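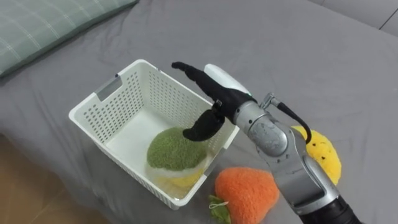 Furnished rental – move-in safety check, second visit
Usard, upper floor unit
June 26, 2026
Checked by: Elin Vaughan
Agent: Trefor Parri

Smoke alarm, hallway – PASS. Loud enough. The sticker says tested in October, with no initials. I'd like to know who tested it.

Smoke alarm, bedroom – FAIL. Listed as "fitted" on the agent's sheet. There is a bracket and two screws.

Carbon monoxide alarm – PASS, after I asked for batteries.

Outlets and cords – PARTIAL. Kitchen outlets fine. The bedroom outlet by the window moves when you pull a plug. "Normal for the age of the building" is not a test result.

Bedroom window – FAIL. Opens 11 inches and stops. The sheet calls it an escape window. For whom?

Bed and headboard – PASS. Legs tight, slats sound, headboard bolts checked by hand.

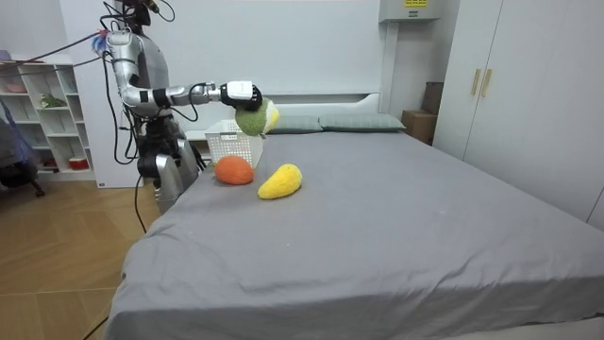 Bedroom, gray fitted sheet on the bed, green plush fruit held above it.

Water heater – PARTIAL. Set to 48 C at the dial. I got no reading at the tap and won't sign for a number I didn't see.

Stair rail – FAIL. Same loose post as last time – marked "repaired" on the agent's copy.

Repair allowance – $700 offered. I doubt it covers the window, let alone the rail. Ask Tsehay Ayele for a written quote before agreeing to anything.

Signed off: no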